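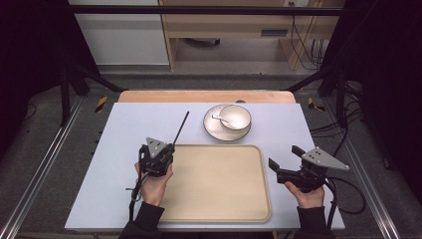 3.2 Collecting demonstrations by hand

The case for hand-held collection is usually made in terms of cost. A person picks up a pair of grippers, sets a table, and every minute of work becomes training material for a policy that will later run on arms. We used this approach for all of the tableware tasks in Undura, and we remain less convinced by it than we were at the start.

The tableware set consists of a plate, a bowl, a spoon, a tray and thin rods, handled with one gripper in each hand. Operators were told what the final layout should be and were left to choose the order of moves. We recorded 633 episodes in total. Of these, 400 went into training. The rest were either kept for testing or thrown out under the rules in Section 3.4, which we admit were written after the first episodes had been looked at.

Our first doubt concerns the operator's view. A person standing over the table can see both hands and all of the objects at once, and can lean to one side when a hand is in the way. The policy gets only what the cameras record. In many episodes the operator seems to act on something that the gripper cameras barely show, and we have no good way of telling how often this happens. A head view helps, but the grippers themselves can hide the contact point from it as well.

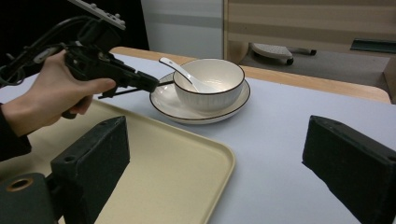 Figure 2a. View from a hand-held gripper during a tableware episode. Part of the tray is hidden behind the operator's left hand and the other gripper, while the rod tips reach the rim of the plate.

A second doubt is about the hands. Fingers and sleeves appear in a large share of the frames and will be absent at test time. Earlier work by Ghaffari on the Bistevine set masks them out and reports no loss. We tried the same mask and found that it often removed the part of the tray we needed. In the end we trained without it, and we cannot rule out that the policy has learned to read the hand.

Thin objects were the hardest to judge. A rod between two jaws looks much the same in a still whether the grip is firm or about to slip, and the label "grasped" was given by annotators who had only the video to go on. Two annotators worked separately and argued most over these episodes. The width reading from the gripper was of little use here - a closed gripper and a gripper closed on a thin rod give nearly the same value. 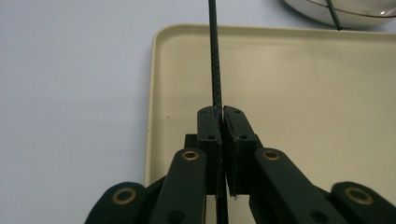

Figure 2b. A thin dark rod held between the gripper jaws, with the tray behind and a second stick leaning in the bowl.

We also question the common habit of reporting episode counts as if they measured variety. Our 400 training episodes share one room and one set of dishes. Adding more of the same would raise the count and, we suspect, change little else. The comparison with Skasteo in Section 5 should be read with this in mind, as its authors do not say how many rooms they used.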